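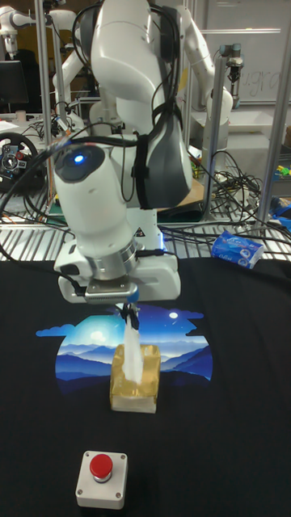
What does the Fonel gripper kit come with?
Two soft-tip fingers, a wrist adapter, a cable set, a printed setup guide and one year of updates to the Fonel teaching software, all packed in a single carton that ships from our warehouse in Palumbo.

PALUMBO, April 2026 – Lelavholm is very happy to share that Fonel, our small gripper kit for light robot arms, is now open for orders to schools, workshops and research labs everywhere we ship. We have been looking forward to writing this one for a good long while, and we want to thank everybody who wrote in over the winter to ask when they could finally get their hands on it!

Fonel was made for the soft, thin and floppy things that people handle all day without a second thought. Pulling a tissue up out of its box is a favorite task of ours, and it has become the first lesson in the setup guide. A tissue gives way when you touch it, it twists, and it tears if you tug too hard, so a new user learns a great deal about grip force and lifting speed in a single afternoon (and a box of tissues costs very little, which helps when you are on your tenth try). Later lessons move on to folded cloth, paper bags and bread rolls.

During the early access period, which opened in December, 53 teams put the kit to work on their own benches and sent us their notes. Between them they logged 2,703 practice runs, and we read the comments on every single one. Their most common request was for a slower closing speed at the low end, and that setting is now part of the standard software. The second was for a longer cable, and you will find that in the carton too.

"We wanted a gripper that a beginner could bolt on before lunch and be using by the end of the day," the Lelavholm product team said. "The teams who tried it early were generous with their time and very frank with us, and the kit is much nicer to live with thanks to them."

The kit costs $378, with a lower price for classrooms ordering five or more. Spare fingertips are sold in pairs. Adapters are available for most small arms with a round wrist flange, and our support desk will gladly check your arm model with you before you order, so please do get in touch if you are unsure.

Customers who would like a hand getting started can add a half-day visit through Vuvside, our training partner, which will mount the gripper, walk your group through the first lessons and leave behind a saved set of starting values for your own materials. Vuvside visits are booked separately and can be arranged at the time of purchase or later on.

About Lelavholm
Lelavholm designs and sells grippers, adapters and lesson materials for small robot arms. The company is based in Palumbo.

Orders and press questions: please use the contact form on the Lelavholm website and choose "Fonel" from the subject menu.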